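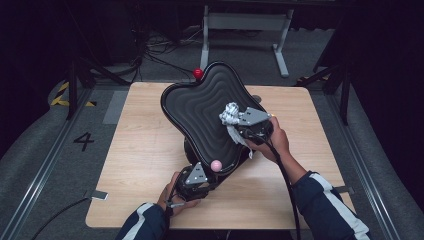 Gerholm Hearing and Balance Clinic is seeking adults for a study of dizziness on standing. The study compares two methods of taking blood pressure in the first minutes after a person gets up from lying down.

Eligibility. Participants must be 50 or older and must have felt dizzy on standing at least twice in the past month. People who use a pacemaker or who have changed blood pressure medicine since March cannot take part.

What is involved. There are 6 visits of 90 minutes each at the Sutherland Street building. At each visit a cuff is placed on the upper arm and a second sensor on the finger. Participants lie flat, stand when told, and remain standing for the length of the test. Coffee and tobacco should be avoided on the morning of a visit — water is fine.

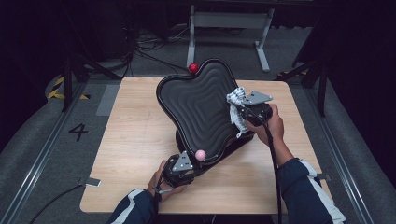
Payment is $300, issued after the last visit. Parking is covered. Those who withdraw early are paid for the visits they completed. Results are sent to a family doctor only on written request.

Applications go to Maëlle Ouellet, Room 614, by mail or in person. State your age, current medicines, and the hours you are free. Sunday visits can be arranged.

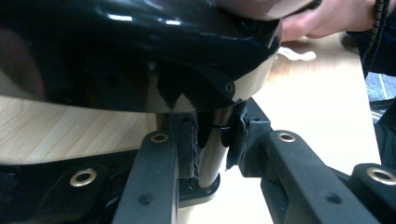
Murray Melnyk asked whether a spouse may stay in the room during the standing test. One companion is allowed, seated, with phones switched off.

Recent notices
Night shift scheduler, Larkus Ward
Hearing aid trial: enrollment closed
Front desk clerk, part time
Changes to parking at Sutherland Street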